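Section 4. Placing and Leveling the Table

Read this section in full before moving the Monemeo table from its carton. Two people are required for steps 1 through 3.

1. Clear a floor area on all four sides of the final position. Remove rugs and loose mats.

2. Lower the tabletop face down onto the packing blanket. Thread one leveling foot into each leg by hand until it stops.

3. Turn the table upright. Lift by the frame rails only.

CAUTION: Do not lift the table by the edge of the top. Damage caused in this way is not covered by the Ronar warranty.

4. Place a spirit level on the tabletop, first lengthwise and then across. Adjust the feet with the 13 mm wrench supplied. 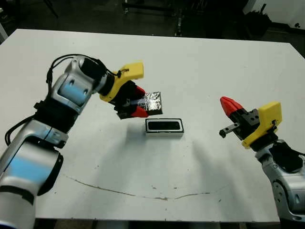
Figure 4-2. White tabletop, in use.

5. Press down firmly on each corner in turn. If the table rocks, repeat step 4.

6. Tighten the lock nut on each foot.

NOTE: On soft flooring, the feet may settle during the first weeks of use. Check the level again after 56 hours and once a month after that - more often if the table is moved.

Clean the top with a damp cloth and mild soap. Do not use abrasive pads or solvents. Replacement feet may be ordered from the Dorkside parts office; quote the number printed on the carton label.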